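Week at the rental – trip report, part one (bring snacks, it's long)

Posted in: Trip Reports > Family and Group Travel

farzana_j
Thursday, 7:40 am

Long time reader, occasional complainer. We got back from Tovora and I promised a few people a report, so I'm starting with arrival day before I forget it all or my sister tells it first.

Nine of us, one house, two bathrooms. The listing said four, and I suppose it depends whether you count the outdoor shower and the sink in the garage. The flight was fine. The car pickup at Volero was an hour in line behind a man who wanted to discuss tire pressure. By the time we found the house it was dark and the door code didn't work. My brother-in-law tried it slowly, as if the door was hard of hearing. Turned out he had the code for last year's place.

Woke at 4, lay there listening to somebody eat cereal, gave up at 5. The pool was the temperature of a bank lobby. Swam anyway.

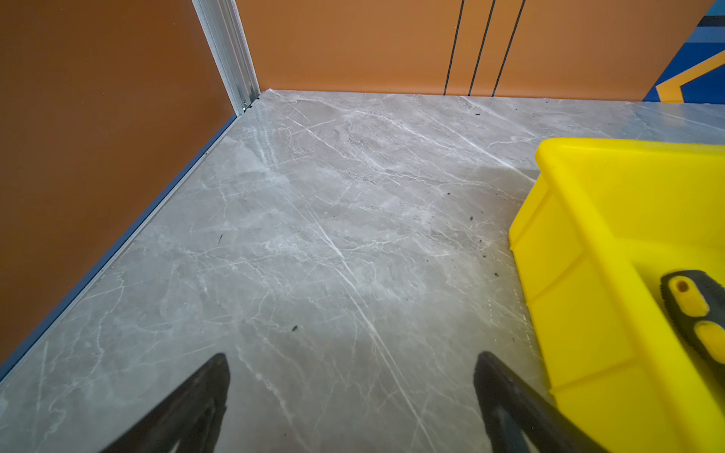
Gray marble with white veins.

Then groceries. The Siddiqui market is a ten minute drive and worth it. I went in for milk and eggs and came out with a melon the size of a toddler and 200 paper napkins.

More when I've done the laundry.
– Farzana Jayasinghe

cornersuite
Thursday, 8:15 am

Two bathrooms for nine people is a hostage situation. Which airport did you use? We're going in April and my husband wants to drive the whole way, because he has never met my children.

lutfa_s
Thursday, 8:52 am

Sister here. For the record, the melon was for everybody and "everybody" ate two slices. Also it was me eating the cereal and I was being quiet.

I disagree about the Volero desk. They were perfectly nice. You were hungry.
– Lutfa Sarkar
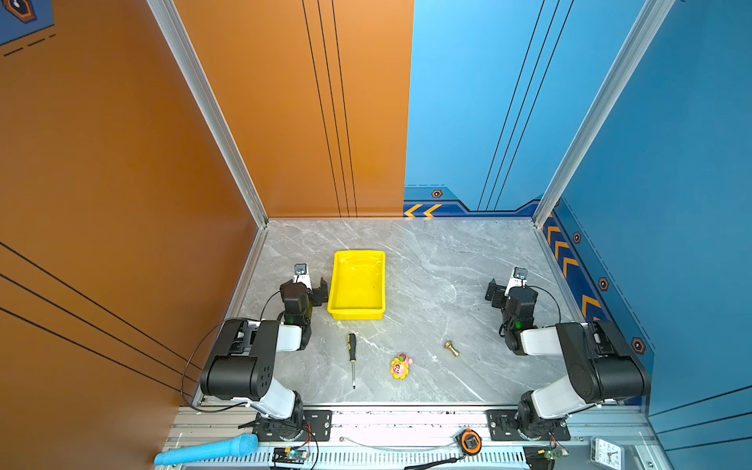
Orange wall on the left, blue on the right.

oldmapguy
Thursday, 9:30 am

Have to push back on Siddiqui. Nice produce, but you pay for it. Tosik is closer to the beach side and we fed five adults for a week on what you probably spent on that melon. Parking is bad before noon, I'll give you that.

farzana_j
Thursday, 9:48 am

We did try Tosik on day three. I'll concede the bread. I will not concede the parking, where I spent 20 minutes following a woman who was only going back to her car for her sunglasses.

@cornersuite we flew into the small one. Fewer flights, but you walk off the plane and you're more or less in the parking lot. Don't drive the whole way. Or let him, and fly.

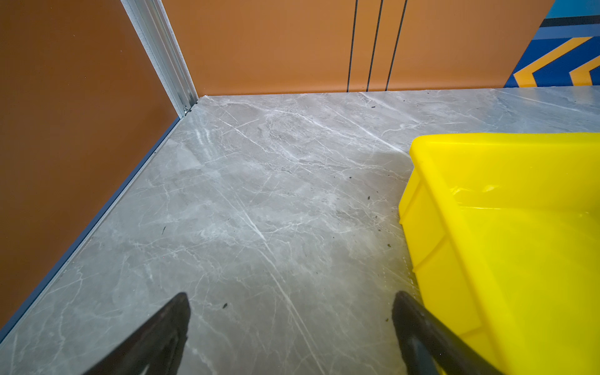

Re: Week at the rental – what did it cost?

halfboard_hal
Thursday, 11:05 am

Enjoying this, but can we have numbers? Everybody writes these reports like money is a rumor.

farzana_j
Thursday, 11:20 am

Our share for the house was 715 for the week, cleaning fee included. Car was separate. I'm not posting what we spent on ice cream.

halfboard_hal
Thursday, 11:31 am

715 with half a bathroom each? You could have had the hotel with breakfast.

lutfa_s
Thursday, 11:44 am

We looked at the hotel. Three rooms on three different floors, and Mom would have phoned each one every morning to ask if we were up. At the house she could just shout.

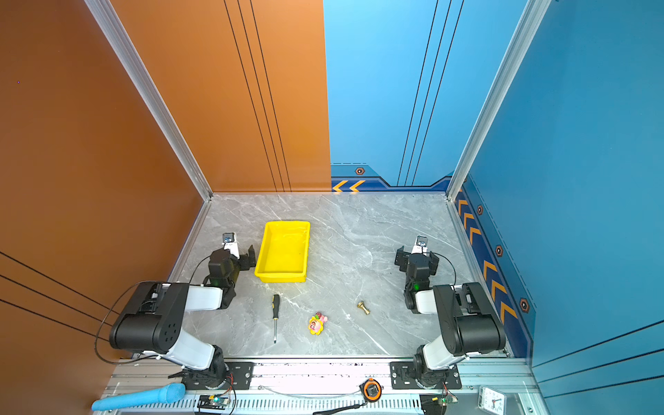 Also you can't grill at the hotel, and the grill was the best part of the trip. We used it every night but one, and that was the night the propane ran out with the chicken half done. We had toast.

oldmapguy
Thursday, 12:10 pm

From Tosik, I hope.

cornersuite
Thursday, 12:26 pm

Showed my husband the "let him, and fly" part. He's looking at flights now, in a mood. Is the outdoor shower warm, at least?

farzana_j
Thursday, 12:40 pm

Between two and four in the afternoon, yes. Bring flip-flops. Day two tonight if the dryer behaves.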